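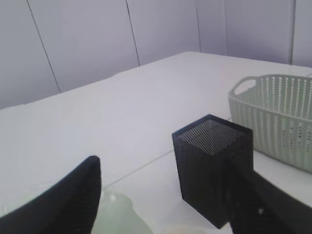 **Skenstead Stationery & Desk Club** | Outings

I'd been wanting to get to the Clidgate open day for ages, and this year I finally managed it! Bogdan Cozma drove, Ariel Samonte brought the sandwiches, and we were in the queue by half past nine with a flask each.

For anyone new to the club, Clidgate make desk bits. Pots, trays, letter racks, baskets, all the stuff that sits on a table and stops your pens rolling off. The front half of the building is a showroom and the back half is where the bending and folding happens (ear plugs provided, and you do want them).

I went straight for the mesh. You all know I have a weakness for a black mesh pen pot, and the square one is a proper beauty. It's open at the top with tiny holes all over, and when you look down into it the inside catches the light and goes a sort of silvery grey, much paler than the outside. The pale green plastic basket behind it was more Ariel's thing. She wants one for her wool, and I must say the two look rather nice together on a white table.

Harriet Dunleavy took our group round the back and was very patient with us. The press we watched does up to 800 panels in a shift, and each one gets its edges folded over so you don't snag your sleeve. Bogdan asked how they stop the corners going wonky and got a ten-minute answer, which he loved. I drifted off a bit and looked at the offcuts bin.

Tea was in the canteen, 80s prices, very good flapjack. We got chatting to Barrett Greenberg from the Trultia group, who'd come all that way by train and was going home with four letter racks and no bag to put them in.

The seconds shop is down the side passage and easy to miss, so ask. I bought two pots and a tray with a slightly bent lip. Parking was a pain, the overflow field was full by eleven, so go early if you're driving.

Next outing is in October, to the Konstantinidis warehouse. Names to Bijan Esfahani please, and tell him if you need a lift.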